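Kabel, Klemmpunkte, Klebeband: Wer schreibt eigentlich die Regeln für den Greifertisch?

Die Normen kennt jeder. Eingehalten wird, was am Schrank hängt. Ein Besuch bei Leuten, die das ändern wollen.

Von Nelu Tudose

Kurz vor acht, Kaffee aus dem Automaten, Besprechungsraum bei Plinix. An der Wand ein Blatt, A3, laminiert, 14-Punkt-Schrift. "Hausregel Manipulation". Dritte Fassung. Die erste hatte 100 Punkte, gelesen hat sie keiner, sagt die Sicherheitsbeauftragte und lacht nicht dabei.

Es geht um kleine Roboter. Arme auf Tischen, Greifer mit zwei Fingern, Gegenstände aus dem Alltag davor. Keine Schweißzelle, kein Zaun, keine Lichtschranke. Dafür Menschen, die danebenstehen, hineingreifen, umstecken, weitermachen. Für die große Industrieanlage ist alles aufgeschrieben. ISO 10218, die alte TS 15066 zur Zusammenarbeit von Mensch und Maschine, dazu das Europarecht. Für den Versuchstisch gilt das im Grundsatz auch. Nur liest es sich dort wie eine Bauordnung fürs Baumhaus.

Das Problem fängt beim Wort an. Einen "kollaborativen Roboter" gibt es streng genommen nicht, es gibt eine kollaborative Anwendung. Der Arm allein sagt wenig. Entscheidend ist, was vorne dranhängt, was er hält, wie schnell er fährt und wer wo steht. Ein runder, glatter Arm mit einem Messer im Greifer ist eben ein Messer. Das steht sinngemäß in jeder Schulung. Und wird in jeder zweiten Werkstatt wieder vergessen, sobald das Werkzeug gewechselt ist.

Punkt eins auf dem A3-Blatt darum: Werkzeugwechsel heißt neue Beurteilung. Kurz, schriftlich, mit Namen. Fünf Zeilen reichen. Punkt zwei: Masse und Schwerpunkt am Flansch eintragen, bevor der Arm sich bewegt. Klingt banal. Stimmt die Last in der Steuerung nicht, stimmt auch die Kollisionserkennung nicht, und dann drückt der Arm eben fester zu als gedacht.

Bei Ciobanu, Prüfbüro, vier Leute, hat man gezählt. 482 Begehungen an Tischaufbauten, quer durch Hochschulen, Start-ups und Entwicklungsabteilungen. 2389 Mängel notiert. Davon 821 mit Leitungen: keine Zugentlastung, Schlaufe zu groß, Schlaufe zu klein, Steckdosenleiste im Arbeitsbereich. Mehr als ein Drittel also, und kein einziger davon hat mit künstlicher Intelligenz zu tun oder mit sonst etwas, worüber auf Podien gestritten wird.

Kabel also. Am Arm entlang geführt müssen sie die volle Drehung jedes Gelenks mitmachen, ohne Spannung und ohne dass eine Schlaufe irgendwo einhakt. Die Probe dauert zwei Minuten: jedes Gelenk langsam in beide Endlagen, einer fährt, einer schaut. Den Zweiten spart man sich gern. Sollte man nicht.
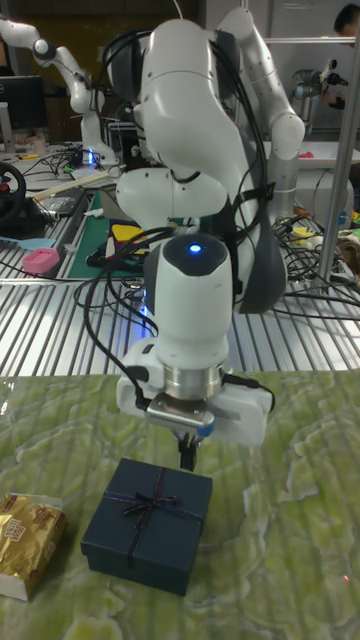
Zuletzt geändert: im Januar, 16:40 Uhr

Schwarze Leitungen vom oberen Gelenk bis hinunter ans Handgelenk, dazu eine eigene vom Greifergehäuse zurück nach oben: genau dieser Abschnitt steht im Regelblatt ganz oben bei der Sichtprüfung. Dann erst kommen die Finger. Knapp über einer Schachtel mit Schleife zählt jeder Millimeter, und eine Schleife ist weich, gibt nach, verhakt sich. Starre Kiste, andere Regel.

Womit man beim Objekt wäre. Die meisten Hausregeln reden nur vom Roboter. Clovside, ein Verbund kleinerer Labore, geht andersherum vor und sortiert die Gegenstände. Klasse A: darf runterfallen. Klasse B: darf runterfallen, macht aber Dreck. Klasse C: darf nicht runterfallen. Klasse C braucht eine Freigabe von jemandem, der den Versuch nicht selber fährt. Glas ist C, volle Flaschen sind C, Akkus sowieso. Eine Geschenkschachtel ist A, eine Tüte Knabberzeug je nach Inhalt B. Das System ist grob und soll es sein. Feinere Tabellen gab es, sie lagen im Ordner.

Streit gibts über die Anzeige. Ein blaues Licht, ein grünes, ein rotes, jeder Hersteller kocht sein Süppchen, und wer in der Woche an drei verschiedenen Armen arbeitet, verwechselt irgendwann "bereit" mit "steht". Clovside verlangt deshalb ein Schild am Tisch mit der Bedeutung jeder Farbe am jeweiligen Gerät. Bei Plinix hält man davon wenig. Dort gilt: Farbe egal, wer hineingreift, drückt vorher Halt. Immer. Auch für zwei Sekunden. Auch der Chef.

Und der Not-Halt? Vorgeschrieben, vorhanden, zu weit weg. Ciobanu misst das mit ausgestrecktem Arm, sitzend, vom üblichen Platz aus. Kommt man nicht hin, ist es ein Mangel. Stehen mehrere Arme auf einer Werkbank, kommt noch eine Frage dazu: Welcher Knopf stoppt welchen? Die Prüfer lassen es vorführen. Oft folgt dann eine längere Pause und jemand wird geholt.

Im Versuchsraum in Puvville, einem Mitglied im Verbund, hat man sich für die einfachste Lösung entschieden. Ein Knopf, alle Arme. Ärgerlich, wenn nebenan gerade eine lange Reihe läuft. Die Reihe ist dann hin, man fängt von vorne an. Gemeckert wurde, geblieben ist es trotzdem.

Bleibt der Kram. Was auf der Fläche liegt, obwohl es zum Versuch nicht gehört. Schneidmatten, Holzstäbe, Geräte vom letzten Aufbau. Hier sind sich ausnahmsweise alle einig, zumindest auf dem Papier: Der Bereich, den der Arm erreichen kann, ist der Arbeitsbereich, und zwar der ganze, auch der Teil, den das Programm heute nicht anfährt. Alles darin gehört zum Versuch oder kommt weg. In der Praxis einigt man sich auf eine Linie aus Klebeband. Innerhalb streng, außerhalb naja. Die Prüfer von Ciobanu akzeptieren die Linie, wenn die Steuerung sie auch kennt, also die Grenze als Sicherheitsebene hinterlegt und per Prüfsumme gesichert ist. Klebeband allein hält keinen Roboter auf.

Was fehlt: die Leute, die das pflegen. Eine Regel ist schnell geschreiben, die zweite Fassung kostet Zeit und die dritte Nerven. Bei Plinix wird nach jedem Beinaheunfall eine Zeile gestrichen oder ergänzt, nie beides am selben Tag. Neue Mitarbeiter lesen das Blatt laut vor, am Tisch, vor dem ersten Einschalten. Peinlich, sagen die meisten. Dauert vier Minuten.

Clovside will sein Klassensystem demnächst offen ins Netz stellen, samt Vorlage für das Farbenschild. Ciobanu arbeitet an einer Kurzfassung der eigenen Prüfliste, eine Seite, Vorder- und Rückseite. Ob sich daraus ein gemeinsames Papier machen läßt, ist offen. Beim Not-Halt liegt man auseinander, bei den Leitungen nicht. Ein erstes Treffen ist verabredet, in Puvville, Tagesordnung folgt.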